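Tips for recording bedroom tidy-ups with the hand gripper

Quick notes from the Hustunville batch, written up between houses. Mostly for people starting in May or after.

Do the room as you'd do it anyway. Bed, floor, then small trash. The system learns from whatever you feed it, so if you fuss and re-grab all day it will learn to fuss.

Tissues and paper towels. Harder than they look. Pinch across the thick part, not a corner – corners tear and you get a nice clip of confetti. Squeeze untill the pads hold it, then stop. No crushing. Lift straight up, pause one beat, go to the bin.

Keep each take under 30 seconds. One item, one take. Dropped it? Keep rolling and pick it up again, drops are useful. Dropped it twice, start over.
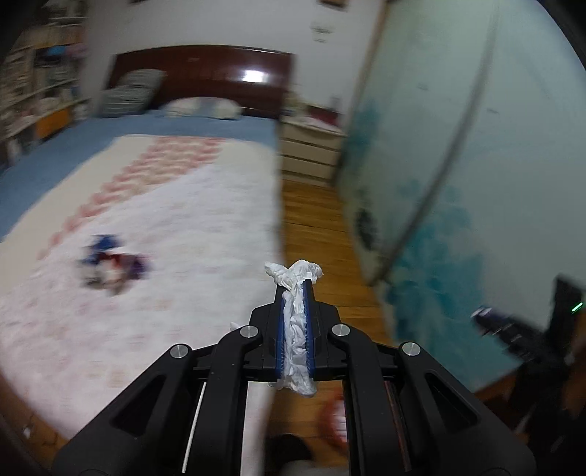

Lens wipe every 6 takes. Lint gets on everything in a bedroom. Pads too, damp cloth, let them dry before you go on or paper sticks and wont release.

Blankets: grab a fold, never the flat. Walk the edge up toward the pillows, slow. If the cloth slips out of the fingers twice in the same spot, take a bigger fold.

Shiny headboards and closet doors throw glare. Close the curtain on that side or shoot before lunch. We lost a whole morning in Ondham to one window.

Vary things. Move the tissue, turn it, ball it up tighter. 9 starting spots per item is the minimum for Bruldale, more if the homeowner has patience. Change hands if your wrist goes.

Shoes on the floor are fine, leave them unless they're the task. Same for books and clutter on shelves. A staged room is no good to us.

Label the same day. "Tissue to bin" and "tissue off bed" are two seperate labels, don't merge them. Bruldale set stood at 2,648 clips last check, with the Urbańczyk house still to upload.

Spare batteries in your pocket, not in the car.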